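Section 4: Setting Up the Label Printer

These steps cover the Koneo desktop label printer as supplied with the Pondstead stockroom kit. Read the whole section before plugging anything in.

4.1 Before you start

You need the printer, the power supply, the USB cable and one roll of labels. Set the printer on a flat surface with enough room in front for the lid to open fully. Keep it out of direct sunlight, which darkens the labels over time.

Caution: Use only the power supply that came in the box. The supply from the older Stoltby printer has the same plug but a different voltage.

4.2 Loading the labels

1. Press both side latches and lift the lid.
2. Slide the two roll holders apart.
3. Drop the roll in with the printed side of the labels facing up.
4. Let the holders close against the roll. They should touch it without pinching.
5. Pull the first label out past the tear bar and close the lid until both latches click.
6. Press FEED once. One label should come out and stop at the gap.

Note: If three or four blank labels come out, the gap sensor needs to be set. Hold FEED until the light blinks twice, then let go.

4.3 Connecting to the computer

1. Install the driver first, with the USB cable unplugged.
2. Restart the computer.
3. Plug in the cable and turn the printer on.
4. Open the printer list and choose Koneo Label.
5. Set the label width to 40 mm and save.

If the computer asks for a setup code, enter 2271. Change the code afterward under Tools, then Access.

4.4 Printing a test label

1. Open the Naqvi template that came with the kit.
2. Type any item name in the top line.
3. Print one copy.
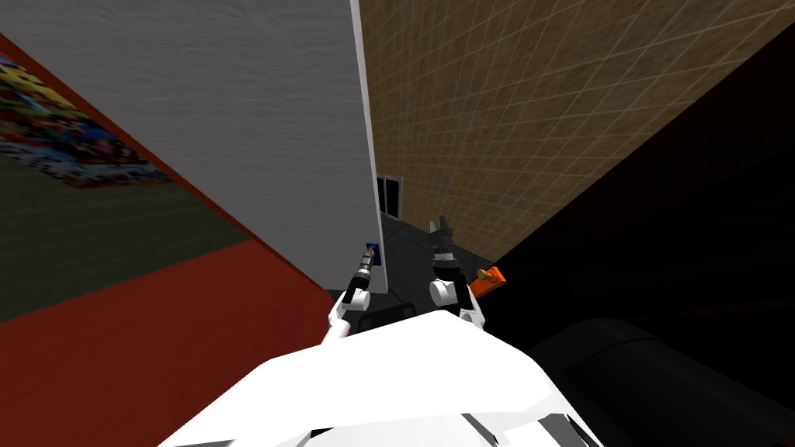 Check that the bar code has clear white space on both sides - scanners need it to find the start and end of the code. If the print is faint, raise the darkness one step and print again. Do not go straight to the highest setting, which wears out the print head.

4.5 Cleaning

Clean the print head each time you change the roll. Turn the printer off, let it cool for ten minutes, and wipe the head with a cleaning pen in one direction only.

Caution: Never scrape off stuck labels with a blade.

Questions about the templates go to Waqas Memon at extension 1979.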